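Suture stock and the 72-hour rule: Hanne Blöndal on packaging

Hanne Blöndal has managed sterile supply at Rismont for most of her career, and her main concern at present is the foil pouch. The hospital group moved its absorbable suture to a new pouch in December, after a storage review found humidity in two of its stockrooms above the level the supplier allows.

"Absorbable thread breaks down by hydrolysis," she says. "It is designed to do that in the patient. It will also do it on a shelf if the seal is poor."

The review covered 3119 pouches. Blöndal's team rejected 51, most of them for creased seals along the short edge. Pouches from an opened carton must now go into a closed cabinet within 72 hours. 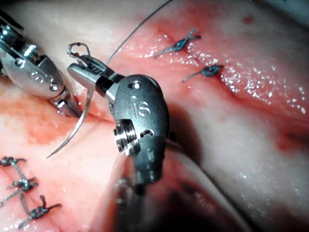
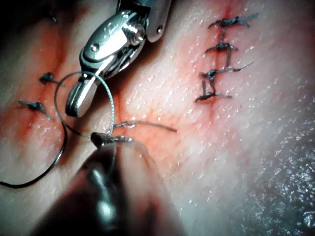

Tensile testing is done on retained samples by Thirumalai Thevar, a materials engineer at Kindov. He tests each lot straight and knotted, and regards the second figure as the useful one.

"A knot bends the strand sharply and the load concentrates there," he says. "Straight-pull numbers look good on a data sheet – they say little about a tied stitch."

Thevar would like lot numbers printed on the inner card as well as the carton. Blöndal agrees, but the labeling line would need a second print head, and the quote has not come back. Until it does, her staff copy the numbers by hand onto the cabinet log at the start of each shift.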